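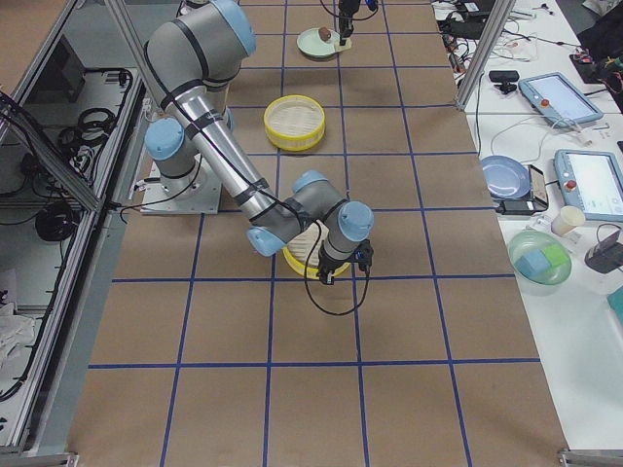

Several Satti users have written in to ask why the planner waits when the second arm is nowhere near the object. It plans on reserved space. Each arm books the volume it will sweep, and the other arm holds until that booking is released. You can shorten the wait by lowering "reserve ahead" in the planner settings.

Do I have to use a grid on the table?
No. Satti works in table coordinates. Tape lines help people put things back between runs.

Can I run perception without Vodum?
Yes. Vodum is the default detector, but any node that publishes a pose and a confidence score will do. Poses with a score under 40 are dropped.

The log says "stale pose". What does that mean?
The last detection was older than 90 ms when the planner asked for it. Check the load on the vision machine first, then the clock sync.

How many plans are kept for replay?
The last 10 for each arm. Export older ones from the Dumetti console before they are overwritten.

Does version 11 read my old calibration files?
It does, apart from files made with Enavdale. Those need to be converted with the import tool.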